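The results for the teaching assistant posts at Wenon Primary went up at 7 in the evening, as a scanned PDF, sideways. I read mine with my head on my shoulder. Number 26 on the list, 51 marks out of 60, and my surname spelt two different ways on the same line.

Shirley Tindall, who sat behind me in the written paper and sighed through all of it, got 17th place and a phone call. I got an email asking me to confirm that I am both Bangash and Bangesh.

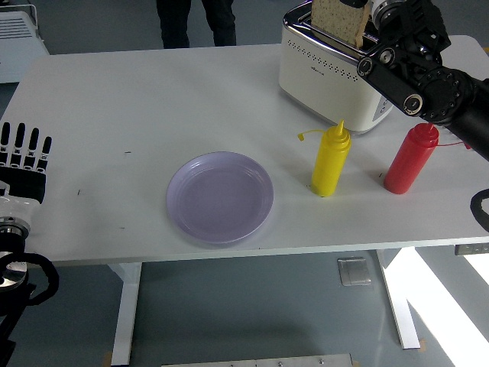
Interviews are in September, for the top 30. We're to bring original certificates, two photocopies of each and a passport photo "with neutral hair". I've rung the office twice about the hair. They said it's on the website, and the website says to ring the office.

Anyway, I've ironed a shirt. If anyone knows where my maths certificate is, it was last seen in Mum's blue folder.

Talha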